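Dye bench notebook, madder series

Picked up the madder trials again after the break. The last batch from Dzintra came out too brown, and I think the bath got too hot near the end. Her notes say she held it at 80 C, but the old thermometer reads low. Dace has ordered a new one. Until it comes, check against the kitchen probe.

Weighed out root from the Plasow sack, 326 g. The Drunen root is finer ground and settles badly, so I am leaving it for the cotton tests. Skeins were mordanted with alum and left overnight in the covered bucket. Rinse water here is hard. Triin wants to try rainwater from the barrel, but it has leaves in it and needs straining first.

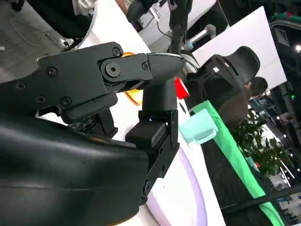
Plasow, October

Started the soak at 7:40 in 1000 ml of warm water, then topped up the pot until the wool could move. Brought it up slowly with the lid off. First color showed on the wool well before I expected it, more orange than red. Added a pinch of chalk. Should have written down how much.

Pulled 3 skeins at different times and tagged them with knotted string, one knot for the earliest. The two-knot skein is closest to what Dalia asked for. The last one is darker but patchy where it was tied too tight. Retie loosely next time, figure eights.

Exhaust bath is saved in the lidded pail by the sink. Please don't pour it out. Piret wants it for the pale pinks.

To do: wash test on all the skeins, light test strip in the south window, ask Dace if the alum is the same lot as before.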